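Tullwood desktop teardown: README

Hi! I'm Fotini Kontogiannis, and I put this set together after one too many evenings sorting parts from old office towers. It has 1198 photos of desktop computers coming apart, plus a plain text list of part names. Tsz-kin Yang checked the names and fixed my spelling (thank you!).

Folder 4 is the one I'd start with — drives, power supplies and the blue plastic clips I keep finding in my pockets.
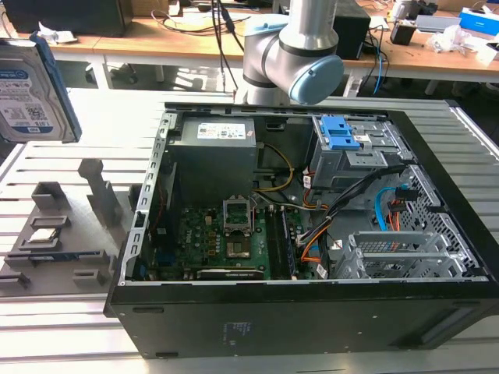
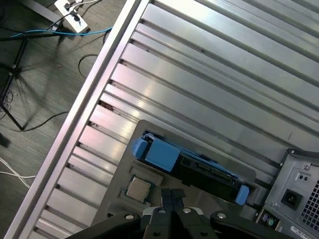
Folder 4, hard drive and power supply, both pictures. CPU socket open in the first.

A few notes on names. I write "caddy" for the plastic holder on a drive and "cage" for the metal box in the case. Older entries mix them up, sorry, I'm still working through those. Cables are listed by color only when I couldn't tell what they were for.

Last update: Sunday, September 22, 2024. Corrections go to me or Alfie Sedgwick.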